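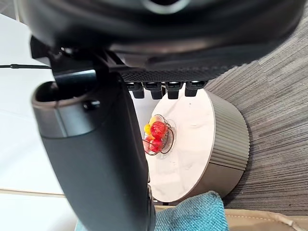

Work completed this period

Erside Community Kitchen, second progress report under the meals and skills grant
February 3, 2025

The kitchen served lunch on every planned day this period except one, when the water main on the street was shut off. We served 3,025 meals in total, against 2,800 in the proposal. Most of the increase came from the school break, when more families with children ate with us.

The evening cooking course ran twice. Twenty-eight people signed up and 11 of them finished all six sessions. That is lower than we wanted. The people who stopped coming mostly gave work schedules as the reason, and two moved out of the area. We have changed the course so that each evening stands by itself, and people can now join in any week.

Food supply

The weekly delivery from the Flistutent warehouse is still our main source of dry goods. Rice, beans and canned tomatoes arrived as ordered. Cooking oil was short on three deliveries and we bought the difference at retail price, which put that line over budget. Flistutent has since moved us to the early truck, and the last two orders were complete.

Fresh vegetables come from the growers' market in Varevstead. Supply was good through the fall and thin after that – mostly cabbage, carrots and onions. We adjusted the menu and bought frozen greens. Triệu, the noodle shop on the corner, gave us broth on Fridays at no cost and has agreed to keep doing so until May.

Building and equipment

The new dishwasher is in and working. Installation took longer than quoted because the drain had to be moved, and the plumber's second visit was paid from the contingency line. The walk-in cooler passed its inspection. The back door still does not close properly in cold weather and we are waiting on the landlord.

Spending

We have spent 70 percent of this year's award. Food is over plan because of the oil purchases described above. Staff hours are under plan, as the part-time cook position was open for five weeks before it was filled. We would like to move the unspent wages to the food line and will send the budget change form separately.

Next period

– Run the cooking course in its new form, with a weekend session added
– Get a second quote for the back door
– Start the breakfast trial on two mornings a week
– Send out the guest survey in English, Spanish and Vietnamese

Survey results will be attached to the next report, which is due at the end of May.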